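Search this site
Search
Search for:

Wornimmont is looking for a part-time Assistant Editor, Poetry and Translation

Wornimmont is a literary magazine published twice a year in print, with a smaller online issue in between. We print poems, short fiction, essays and work in translation by writers at any stage. Our reading period closed with 3354 submissions, our largest number so far, and we need another editor on the poetry and translation side.

About the job

The assistant editor works with our managing editor, Loretta Haverford, and with a team of first readers who work from home. The position is 15 hours a week. Most of it can be done remotely, but you will need to be in the office for two production weeks per issue, when we set the pages and check proofs.

What you will do

- Read poetry and translation submissions passed up by the first readers, and write a short note on each one
- Send decisions, including personal replies to writers we want to hear from again
- Edit accepted work with its author or translator, by email or phone
- Check permissions for translated work — this takes more time than people expect
- Proofread the full issue once, on paper
- Help run the Wolley Prize for a first published poem, from the opening of entries to the announcement
- Write copy for the contributor pages and the newsletter

Last year's Wolley Prize drew 1413 entries. They are read without names attached, and the assistant editor is responsible for keeping them that way until the shortlist is final.

What we are looking for

You should have at least one year of experience reading or editing for a magazine, small press, student journal or reading series. Unpaid work counts. A degree is not required. You should be able to read well in one language besides English. We would especially like to hear from people who read Portuguese, Korean or Arabic, but other languages are welcome.

You do not need to have published your own writing. If you have submitted to us before, accepted or declined, that has no bearing on your application.

We use Keltik for submissions and Schnyder for page layout. We can teach you both.

Pay and hours

The position pays $2000 a month, before taxes, for a term of one year. It may be renewed. Hours are flexible outside production weeks. Travel to the office is paid if you live more than an hour away.
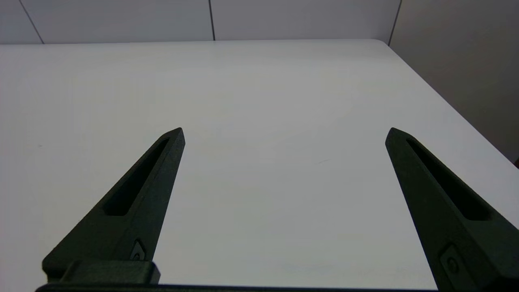
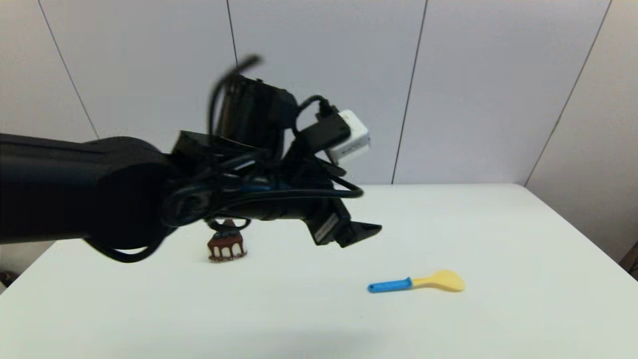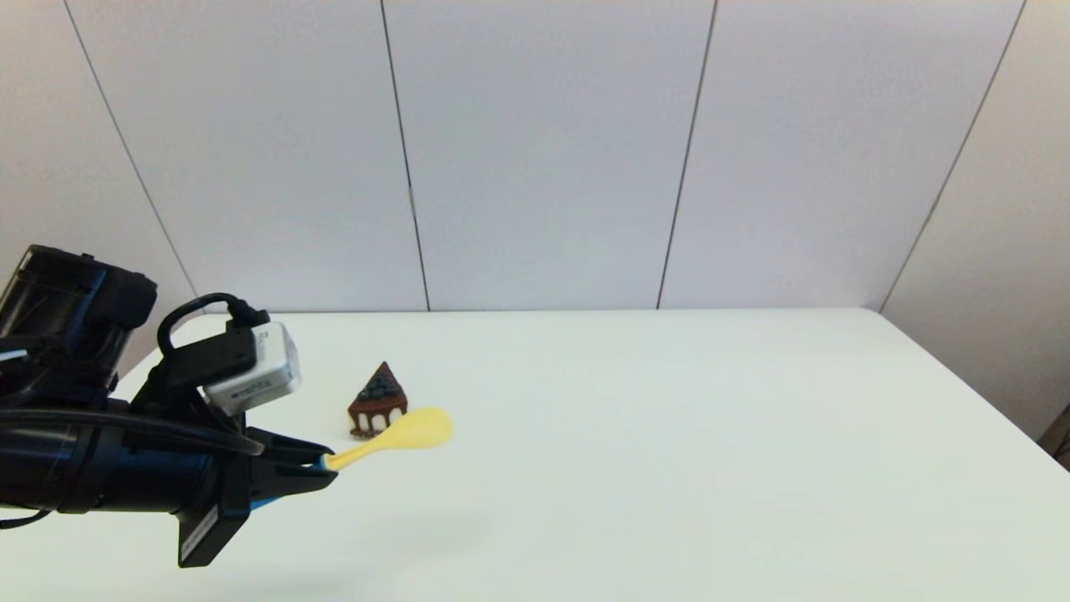 How to apply

Send one PDF with the following:

- A cover letter of no more than one page
- A resume
- A reader's note, up to 300 words, on any poem published in a magazine in the past two years (not ours, please)
- The names of two people we can contact, with an email address for each

Put "Assistant Editor" and your last name in the subject line. Do not send your own poems with the application. Applications are due November 1, 2021. We will hold interviews by phone or video later in November and will write to everyone who applied, whatever the result.

Questions about the job can go to Loretta Haverford at the office address.

Contact | Submissions | Subscribe | © 2021 Wornimmont | Back to top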